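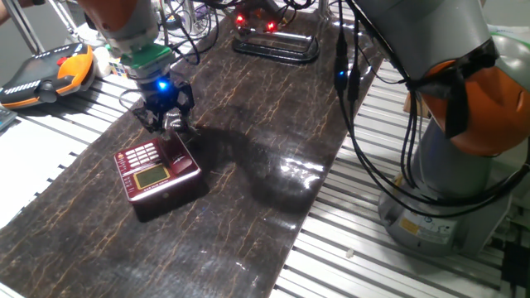 A robot arm positioned over a dark red device on a glossy surface.

Stidness defender Nnamdi Isah has said that the club's defence must improve its organization in the closing stages of matches if it is to progress beyond the regional group phase this summer.

Isah, who played 82 minutes of the 2-2 draw with Nandent before being replaced, spoke with the club's communications office on Thursday at the Datano training centre. It was his first full interview since returning from a hamstring injury that kept him out of the opening fixtures.

"The medical staff had set a limit of 60 minutes for me," Isah said. "I spoke with the bench at that point and we agreed that I could continue. I felt comfortable until the last part of the match, when the heat was a factor."

Stidness had led twice in the fixture, first through a header from a corner and then from the penalty spot. Nandent equalized on both occasions, the second time shortly after Isah had left the field.

"I would not attribute the goal to the change," he said. "We had given the ball away in midfield, and the distance between our lines was too great. That had been happening for some time while I was still on the pitch."
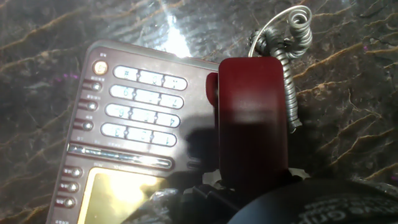
He added that the back four had been asked to hold a higher line than in previous seasons, and that several players were still adjusting to it. The coaching staff introduced the approach during the winter indoor program, when the smaller playing surface made it difficult to rehearse.

"You can practise the movement indoors, but you cannot practise the space behind you," Isah said. "Once we were outside in May we had very little time before the first match. I have asked for additional sessions with the goalkeepers, and those are now in the schedule."

Isah joined Stidness from university soccer as a winger and was moved to centre back in his second year. He described the conversion as slow and at times frustrating, and credited it with improving his reading of opposing forwards.

On the matter of the captaincy, which has rotated among three players since the spring, he declined to state a preference.

"The armband changes hands and the responsibilities stay the same," he said. "The younger players will follow whoever is talking on the field."

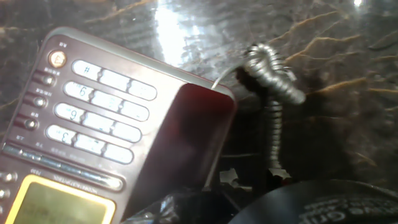
Mohammed took a different position, telling the communications office that a settled captain would help the side manage referees and restarts, and that the question should be resolved before the July fixtures. Isah said he respected the view and had discussed it in the dressing room.

The club has also been reviewing its travel arrangements following the long road trip that preceded the Nandent match. Players arrived late in the evening and trained lightly the next morning. Isah said he would favour an earlier departure for the remaining away fixtures, with a rest day where the calendar permits. 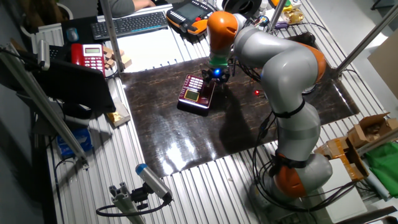 Will he be available for the return match against Nandent? Isah expects to be in the squad, subject to a fitness assessment at the end of the week, and has been told that he may be used as a substitute.

"I would prefer to start, as any player would," he said. "The decision belongs to the coaching staff, and they have been clear with me about how they want to manage the leg."

Stidness will train behind closed doors until the assessment is complete. Tickets for the return match are available from the club office.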